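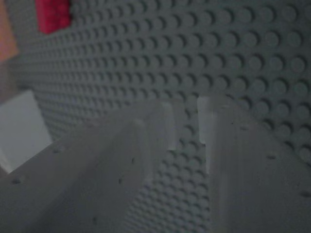 The grey baseplate, with a red brick pressed on towards the far side.

Villwood large baseplate, grey: review

Posted June 13, 2023

I bought two of these from Rirnton after our old green plate cracked across one corner. They have been in use most days since then, mainly by an eight-year-old and sometimes by me, so this is a review after proper use and not straight out of the box.

The plate comes in a plain card sleeve with no instructions, and it doesn't need any. The colour is a mid grey with a bit of blue in it, darker than I expected from the listing. I have come to like it. Bright bricks are easy to see against it, red most of all, and small grey parts are the only ones that get lost. The studs run right up to the edges, so you can build to the end of the plate without leaving a border.

Grip is the main thing with a cheaper baseplate. Ours holds the usual bricks well. Small square bricks go on with a firm push and stay put if the plate is carried to another room. Long thin plates are a bit harder to get off again and I use a brick separator for those. One row near a corner on the second plate was noticeably looser than the rest. A wall built along it came away when the table was knocked, and we now keep that corner for gardens and car parks.

It is thin, as all plates of this type are, and it bends if you lift it by one side with a heavy model on it. We lost most of a fire station that way. I have since stuck both plates to a sheet of hardboard with double-sided tape, which has sorted the problem out. If you plan to leave yours on the floor or a table and never move it, you can skip that.

Two plates side by side need care. Push a few bricks across the join before you fix anything down, or the studs won't line up and you will have to peel it all up and start again. I did this wrong the first time.

Cleaning is dull work. Dust settles between the studs and a cloth goes over the top of it. A soft paintbrush gets most of it out, and every so often I wash the whole thing in the bath with lukewarm water and washing-up liquid. It has not warped or faded so far, though it isn't kept in direct sun.

I paid 17 pounds for the pair, with delivery free over 20. The Barrientos plate a friend has is thicker and stiffer but costs a good deal more for the same area. I also looked at the Iruvis one, which only came in green and blue when I was ordering.

Good points: strong grip on nearly all of the plate, useful colour, studs to the edge.

Bad points: bends when lifted, one loose row on one of ours, slow to clean.

Four out of five. I will probably order another pair in July, when the town is due to get a railway.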